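Sunday, March 22, 2020
Posted by the equipment group, Flunirdale site

Minutes — equipment planning, spring round

Called in by phone, most of us. Notes from the February meeting taken as read, one fix: the Rekier quote was for the yearly service plan only, not parts. Corrected in the shared copy.

1. Budget so far

2,000 left in the small equipment line until the new year opens. Anything bigger has to go up to Fekusa for sign-off and they want it in writing with a quote attached. Last time we sent a price off a web page and it came straight back. Please don't do that again.

Carry-over question still open. Fekusa says they will answer "shortly." Agreed to plan as if the answer is no.

2. Service robots

Long talk on this. Samarakoon has offered a service plan on the white units, 12 months, billed up front. Rekier will do month to month but charges for each visit. Feeling in the meeting was split. Those who run the units day to day want the Samarakoon deal, quicker on parts. The other side said we shouldn't lock in for a year when we don't know how much the building will be open.

Also asked — do we need to buy more units or just look after what we have. Agreed no new units this round. Look at it again when the carry-over answer comes.

Spare batteries: yes in principle. Need the right part number off the units before anybody orders. Someone ordered by the model name last year and got the wrong fit, return took weeks. 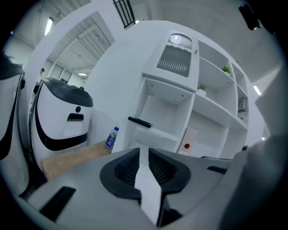 Floor space and storage came next, and it took longer than the robots did. Main point is that we keep pricing new cabinets without using what is there. The white shelving by the robots has open square compartments and a big empty cubby with a black handle on the front, and chargers or tools could go in that before we spend a cent. Two small potted plants on the shelves can stay where they are. Loose things on the floor are a different matter, the wooden board and the water bottle next to it were both raised, units can't be run safely with stuff left down there. Rule going foward: floor clear before a unit is switched on, whoever is using it checks.

Proposal for a marked parking area for the robots, tape on the floor to start with. 400 set aside for tape, signs and a couple of cable covers. Agreed. Anything left from that goes back in the line.

3. Hand-held grippers

Request for 2 more sets of finger pads as spares. Quote not in yet. Put on hold until it is. Question on whether pads from another maker would fit — nobody knew, to be asked when the quote is chased.

Log sheet for gripper use is not being filled in. We can't argue for replacements without hours on paper. Please fill it in, even if it's only start and stop times.

4. Delivery and access

Deliveries to Flunirdale may be held at the front desk. Don't assume next-day anything right now. Orders to be grouped so that one person makes one trip, and put the room on teh label.

5. To do

— get both service quotes in the same format, full year cost side by side
— read part numbers off the batteries
— chase finger pad quote, ask about fit
— order tape and signs
— write to Fekusa again on carry-over

Any other business: request for a second charger, moved to next time. Next call once the quotes are in, date to be sent round.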